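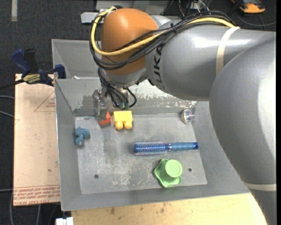 3.2 보행 주기와 정적 안정성

가상 동물의 다리 수는 대개 외형상의 이유로 정해지고, 보행 방식은 나중에 덧붙는다. 본 절에서는 이 순서를 뒤집어, 다리 수와 배치가 주어졌을 때 성립 가능한 보행 주기의 범위를 먼저 구한 다음 설계안이 제시하는 걸음이 그 범위에 드는지를 판정한다. 대상은 2절에서 정리한 Mulel 동물상의 설계안 43종이며, 날거나 헤엄치는 단계만 기술된 것은 처음부터 목록에 넣지 않았다.

판정 기준은 정적 안정성이다. 저속 보행에서 무게중심의 수직 투영점은 지면에 닿은 발들이 이루는 지지 다각형 안에 있어야 한다. 발이 점에 가까운 경우 다각형이 면적을 가지려면 발이 세 개 이상 동시에 닿아 있어야 하고, 여기서 듀티 팩터(한 주기 중 발이 지면에 닿아 있는 시간의 비율)의 하한이 나온다. 다리가 n개이고 모든 다리의 듀티 팩터가 같다면 하한은 3/n이다. 네 다리에서는 0.75, 다섯 다리에서는 0.6, 여섯 다리에서는 0.5가 된다. 이 값은 필요조건일 뿐 충분조건은 아니다. 세 발이 닿아 있어도 그 세 발이 모두 몸의 한쪽에 몰려 있으면 몸은 넘어진다.

발바닥이 넓은 동물에는 이 하한을 그대로 적용할 수 없다. 발 하나가 그 자체로 면적을 가지므로 두 발만으로도, 경우에 따라서는 한 발로도 지지 다각형이 만들어진다. 설계안에 발의 치수가 적혀 있으면 발바닥 윤곽을 다각형에 포함하였고, 치수가 없으면 점으로 처리하였다. 후자의 처리는 설계자에게 불리한 쪽으로 기운다.

홀수 다리의 경우는 따로 다룰 필요가 있다. Clullura는 좌우 두 쌍의 다리와 몸통 뒤쪽 정중선에 놓인 다섯째 다리를 갖는다. 원안에서는 다섯째 다리가 매 걸음 땅을 미는 것으로 되어 있는데, 이 경우 정중선의 다리는 좌우 쌍의 두 배 빈도로 움직여야 한다. 같은 보폭을 유지하려면 이 다리의 흔들기 시간은 절반으로 줄고, 각가속도는 네 배가 된다. 관절에 걸리는 관성 토크도 같은 비율로 커지므로, 다섯째 다리가 다른 다리와 길이와 질량이 같다는 원안의 서술은 유지하기 어렵다. 한층 가벼운 말단부를 가정하거나, 주기를 다른 다리와 맞추고 위상만 옮기는 편이 낫다. Ok-hee Han의 수정안은 후자를 택하였다. 본 연구에서도 이를 따랐으며, 그림 4의 위상도는 수정안을 기준으로 작성한 것이다.

계산에는 Pleltley의 보행 모듈을 사용하였다. 몸통은 강체로 두고 다리의 질량은 무게중심 계산에만 반영하였으며, 꼬리와 목의 움직임은 무시하였다. 긴 목을 가진 설계안에서는 이 가정이 문제가 될 수 있다. 목을 낮춘 자세와 세운 자세를 각각 넣어 보고, 둘 중 하나라도 기준을 만족하면 통과로 보았다. 지면은 평탄하고 미끄러지지 않는 것으로 하였다.

계산 결과 11종이 원안의 걸음으로는 정적 안정성을 만족하지 못하였다. 이 가운데 7종은 듀티 팩터를 하한 이상으로 올리는 것만으로 기준을 통과하였다. 그림이나 동영상에서 걸음이 지나치게 가볍게 묘사된 경우가 대부분이고, 신체 구조에는 손댈 것이 없었다. 나머지 4종은 무게중심이 앞다리보다도 앞에 있어 듀티 팩터를 어떻게 바꾸어도 해가 없었다. Moldovan 분류에서 '전방 과중형'에 해당하는 것들로, 큰 머리와 짧은 몸통이 공통된 특징이다. 이들에게는 골반 뒤로 평형 질량을 두거나 앞다리의 부착점을 앞으로 옮기는 수정이 필요하다.

속도가 오르면 정적 안정성은 더 이상 적절한 기준이 아니다. 말이나 개의 속보에서는 대각선으로 놓인 두 발만 닿는 구간이 있으며, 이때 몸은 넘어지기 전에 다음 발을 딛는 방식으로 균형을 유지한다. 이 영역에서는 프루드 수 Fr = v²/gl을 사용하였다. v는 전진 속도, g는 중력가속도, l은 엉덩관절의 높이다. 지구의 네발동물과 두발동물은 대체로 Fr이 0.5에 가까운 지점에서 걷기를 그만두고 다른 걸음으로 옮겨 간다. 이 값이 다른 중력에서도 유지된다고 하면 전환 속도는 g의 제곱근에 비례한다. 중력이 약한 행성의 동물은 같은 다리 길이에서 더 낮은 속도에 이미 달리기나 도약으로 넘어가야 한다는 뜻이고, 저중력 행성의 키 큰 동물이 빠르게 성큼성큼 걷는 흔한 묘사와는 어긋난다.

다만 여섯 다리 이상에서 같은 전환점을 쓸 수 있는지는 분명하지 않다. 지구의 육족 보행은 거의 전부 작은 절지동물의 것이고, 이들은 세 다리씩 번갈아 딛는 걸음을 넓은 속도 범위에서 유지한다. 걸음의 형태만으로는 걷기와 달리기가 구분되지 않으며, 운동에너지와 위치에너지의 위상 관계를 함께 보아야 한다. 대형 육족 동물에 대한 비교 자료는 존재하지 않는다. Abenezer Chala와 Ha-neul Min은 초고에 대한 의견에서 여섯 다리의 경우 Fr 대신 듀티 팩터 0.5를 경계로 삼을 것을 제안하였다. 두 방식을 모두 적용한 결과는 부록에 나란히 실었고, 본문의 판정에는 Fr 기준만 사용하였다.

이상의 판정은 설계안이 생물로서 그럴듯한지를 전부 말해 주지 않는다. 정적 안정성을 만족하는 동물도 다리뼈의 단면적이 체중을 견디지 못할 수 있다. 체적은 길이의 세제곱으로, 단면적은 제곱으로 커지므로 다리를 늘려 하중을 나누는 것이 유리해 보이지만, 같은 총단면적을 여러 개로 나누면 개개의 다리는 가늘어지고 좌굴에 약해진다. 이 문제는 3.3절에서 다룬다.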